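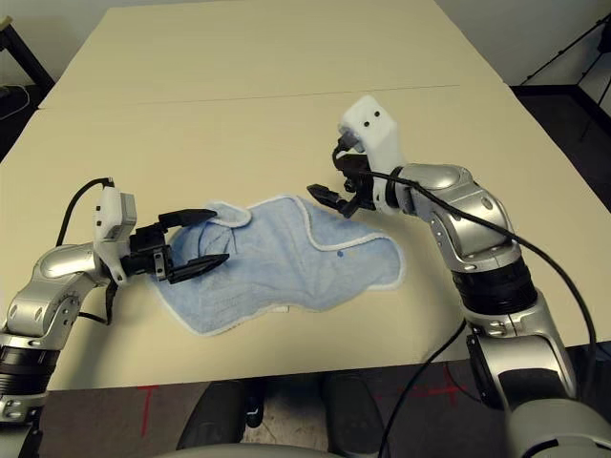
3.2 Upkeep of the Towel Cell

Figure 2. The cell with a light blue towel on the tabletop and both grippers over it. The sensor cables run outside the arms.

The two-arm cell was set up in October by the first and third authors, who had allowed an afternoon for it. We report the upkeep in more detail than is customary, as it took up more of the project than the learning did.

Cables. Each wrist carries a sensor in a white housing, and each sensor needs a cable. We route these along the outside of the arm with a loop of slack at the wrist (Figure 2). With too little slack, the connector works itself out when the wrist rolls; with too much, the loop reaches the table and is folded along with the towel. Our first routing managed both faults, one per arm. The present loop was settled by trial, and A. Parsons now checks it each morning by driving both wrists to their limits and listening for clicks.

Grippers. Terry cloth sheds. Over 4,000 grasps it sheds a good deal, and the lint collects in the finger slides until the fingers close slowly or stop short. The controller reads a finger that stops short as a successful grasp of something thick, and for part of the first run our success rate was excellent. We dropped 826 grasps from that run and now brush out the slides after every 70 folds. Compressed air was tried once. It moved the lint further in.

Table. The top is made of two panels, and a seam crosses the work area. A fingertip sliding under a hem can catch there if one panel sits higher than the other. We level the panels with shims cut from a Clerico catalog, which has proved more useful in this role than it was for ordering parts. Red tape on the floor marks where the base belongs. The base is checked against the tape before each run, a rule adopted after M. Bainbridge spent two days recalibrating a robot that had simply been nudged.

Repairs. The left gripper was replaced twice and the right one never, although the two do much the same work. Derow, who supplied the replacements, suggested we swap the sides and see. We have scheduled this for after the deadline. Calibration after a gripper change takes around 4 hours, most of it spent looking for the calibration board.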